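Skondbridge Publishes Setup and Care Guide for Countertop Arm Cell

PRARNCOMBE, March - Skondbridge has released a setup and maintenance guide for its countertop arm cell, a single robot arm with a parallel-jaw gripper used for household handling work.

The guide covers mounting the base, routing the cable, and checking the fingers. Operators are asked to inspect the jaws every 200 cycles and replace the finger pads at 600. In a trial run by the Zimberg workshop, one set of pads reached 587 cycles before it was changed.
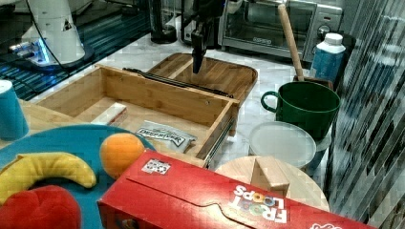 The gripper over a cutting board, behind an open wooden drawer unit on the cell's counter.

"Most of the service calls we get are about alignment," said Oskari Tikkanen, who leads field support at Skondbridge. "If the base shifts a little, the gripper comes down in the wrong place. The check takes a few minutes and people skip it."

The guide has 33 pages and includes a weekly checklist - Friday afternoon is suggested - for tightening the base and wiping down the fingers. Hsiu-ying Leung wrote the section on drawer work, with steps for resetting the arm after a jam.

Printed copies ship with new cells. Current owners can request one from their Skondbridge service contact.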